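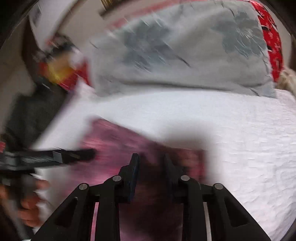 Two-handed demonstration by hand-held gripper is a way of teaching robots to work with cloth. A person carries one gripper in each hand, does a household job with them, and the recordings from the wrist cameras become training data. I've spent a good deal of time on the Rudano version of it, so take this entry as written by someone who likes the method (and has the sore forearms to prove it!).

The idea at Rudano came from Alvar Dalen and Agnes Fagerlund, who wanted data from real bedrooms instead of a lab table. Bedding is a hard subject. It folds over itself, it hides its own corners, and patterned pillows give the vision model plenty of wrong things to grab at. Fast hand motion also smears the background while the fingers stay fairly sharp, because the camera travels with them. We kept those frames in. Halvard Wallin tried training without them and the policy got timid around quick pulls.

Our first set, called Sollbridge, had 800 demonstrations, each cut to 15 seconds or less. Njål Hägglund matched up the left and right recordings by clock, then by hand when the clocks drifted -- a miserable October for him. The policy learned to pick up and spread a loose cloth in over 60 percent of trials on beds it hadn't met before. Folding went much worse, and I still think our pads were too narrow for thick fabric.

A later set, Grisis, added six more homes and a slower style of demonstration. Jonatan Holmgren's comparison of the two is still unfinished.

Last revised 11 Feb 2020.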